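Derow Allotment and Kitchen Group
Minutes of the September meeting, held in the back room at Clavham Hall

Present: Gertraud Mayrhofer (chair), Senyo Gbeho, Flora Laing, Abhishek Joshi, Salamatu Sowah (minutes)
The meeting was opened at 7:10 p.m.

1. Minutes of the last meeting
These were accepted with one correction. The water meter at the lower gate is read every second month and not every month, as I wrote. I am sorry for the mistake.

2. Money
Gertraud reported that the account stands at 294 dollars after the hose was paid. Two plot rents are still open and she will write to the two members again. The invoice from Appiah for the compost delivery has not arrived yet. It was agreed to keep the money for it aside.

3. Water barrels
Senyo has looked at the barrels on the north side. One has a crack near the tap and should be replaced before the frost. A new one of the same size costs more than we expected, so he will first ask in Verkthorpe if they have used ones to sell. Flora asked that the lids are tied down this time — last winter one was found in the neighbor's pond.

4. Harvest supper
The supper will be in the large room, as last year. The doors open at 5:30 p.m. and we eat at 6:30 p.m. We plan for soup, bread, two kinds of salad and a fruit table. Everybody who has pears or apples to give is asked to bring them on the same afternoon and not the evening before, because the room is not locked overnight.

It was discussed whether the fruit should be cut or put out whole. Most of us prefer whole fruit on the table, with a few knives and boards at the end. Blue tablecloths were suggested, plaid or plain, and there was no objection.
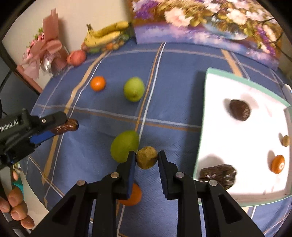
Flora Laing was of the opinion that the supper starts too late for families with small children, and that last year many went home before the soup was finished. She proposed to eat at 6 p.m. and to open the doors at 5. Gertraud found this reasonable but reminded us that the members who work in Verkthorpe come with the late bus. After some discussion we agreed on doors at 5 p.m. and soup from 6 p.m., with one pot kept warm for those who come later.

Abhishek will change the time on the notice, and Senyo will bring the big pot.

5. Path between the plots
The path is very muddy after rain. Abhishek has a price of 400 dollars for gravel, delivered to the gate. We cannot pay this now. He will ask if half the amount can be delivered, only for the part from the gate to plot 9. The decision is moved to the next meeting.

6. Other matters
The key to the tool shed is missing again. Whoever has it, please hang it back on the hook.
Flora has too many leek plants and gives them away. They stand beside her shed, plot 10.

The meeting was closed at 8:40 p.m.
Minutes written by Salamatu Sowah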